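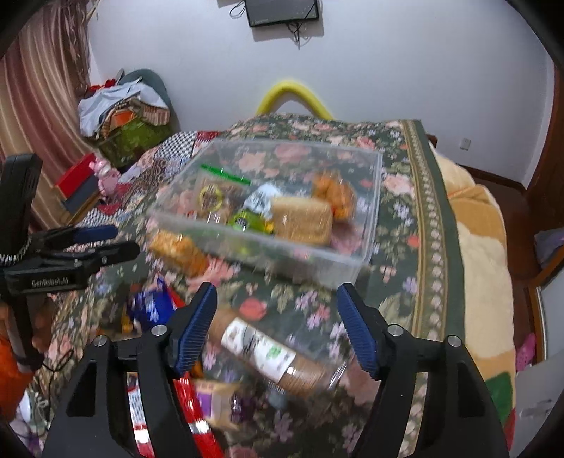 Section 4: Loading the tape and printing your first labels

By now your Kunolier 818 should be out of its box, charged, and sitting somewhere you can reach it comfortably. If the battery light is still blinking orange, go back to Section 3 and give it a little more time on the cable. The printer will run on a half-full battery, but the first tape you load goes through a feed check, and it's a shame to have that stop partway through.

Most of our customers start in the kitchen, and we think it's a fine place to learn. Dry goods get moved around and used up, so you'll print a lot of small labels in a short time and get a feel for the machine without worrying too much about any one of them.

Before you begin

You will need the printer, the starter cartridge (it's the white one, packed in the lid of the box), and a soft dry cloth. If you plan to design labels on your phone, please install the Gollby app first and let it finish updating. You can also do everything in this section with the keys on the printer itself, and plenty of people never bother with the phone at all.

Loading the tape

1. Turn the printer off by holding the power key until the display goes dark.

2. Slide the latch on the back toward the arrow and lift the door. It opens a bit farther than you might expect, so don't be shy with it.

3. Take the starter cartridge out of its wrapper and look for the loose end of tape. If it's tucked inside, turn the small gray wheel with a fingertip until the end peeks out.

4. Lower the cartridge straight down until it clicks on both sides. You should be able to run a finger across the top and feel that it sits level.

5. Close the door and push the latch back.

6. Turn the printer on. It will feed a short blank strip and cut it. Throw that piece away.

Caution: Keep fingers out of the exit slot while the printer is on. The cutter is small, but it is sharp, and it moves without much warning.

Note: The starter cartridge is shorter than a regular one and prints up to 70 labels at the standard length. Longer labels use it up sooner. Seltora cartridges sold separately come in matte, clear and freezer-grade, and the printer knows which kind you've put in.

Choosing a surface

Labels hold best on smooth, clean surfaces such as glass, hard plastic, painted metal and sealed wood. They'll stick to cardboard too, though they may take some of the paper with them if you change your mind later on. We don't recommend them for fabric, unglazed pottery, or anything that gets flexed all day long.

Wipe the spot with your cloth and let it dry. If the container has been through the dishwasher, give it a few extra minutes, and if there's old sticky residue on it, a drop of cooking oil followed by dish soap and a good rinse will usually take care of it.

Your first label

1. Press New. The display shows a blinking cursor.

2. Type a word. Something short is nice for a first try, such as Bread or Snacks.

3. Press Size and use the arrows to pick one you like. Medium fits 13 letters on a standard label. If your word runs longer, the printer asks whether to shrink the letters or lengthen the tape, and either answer is fine.

4. Press Preview if you'd like to check your spelling. (We always mean to do this, and we have a drawer full of misspelled labels at the office to show for the times we didn't.)

5. Press Print and wait for the cutter to finish before you take hold of the tape.

6. Bend the label gently at one corner until the backing splits, then peel the backing away and lay the label down from one end to the other, smoothing it as you go.

Note: If the label goes on crooked, you can lift it right away and try again. After an hour or so the adhesive grips much harder, and it's easier to print a new one.

Labeling shared bins

A bin that holds several kinds of things wants a broad label, like Snacks or Baking, and the smaller packages inside can go without. Try to put the label on whichever side faces you when the bin is in its usual place. With clear bins, a matte white tape is easier to read than the clear kind, especially when there are busy wrappers behind it.
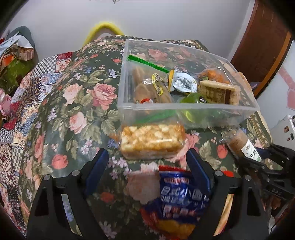
One owner wrote to ask whether she really had to reprint the whole label every time she refilled a bin, adding that she would gladly go on using masking tape if so. She doesn't, and we thanked her for bringing it up. Press Date in place of New and the printer makes a narrow strip with only the month on it, so November can come off and the next one can go on while the name stays where it is. She has since told us she keeps a few blank strips on the fridge door for writing on by hand.

Saving a label

1. With the label still on the display, press Save.

2. Choose an empty slot with the arrows.

3. Press Save again. The printer beeps once.

To bring a label back, press Recall, find it in the list, and press Print. Saved labels stay in memory when the battery runs down, and they stay when you change cartridges too.

If something isn't right

Faint or streaky letters: open the door and check that the cartridge is level. If it is, wipe the print head with the dry cloth, very lightly.

Tape feeds but comes out blank: the cartridge may be in backward. The printed arrow should point toward the exit slot.

Door won't close: please don't force it. Lift the cartridge out, take up the slack with the gray wheel, and set it back in.

If you've tried these and you're still stuck, the Yazzie help desk is open from 9 a.m. and will be happy to walk you through it. Have the printer beside you when you call, turned on, with the cartridge in place.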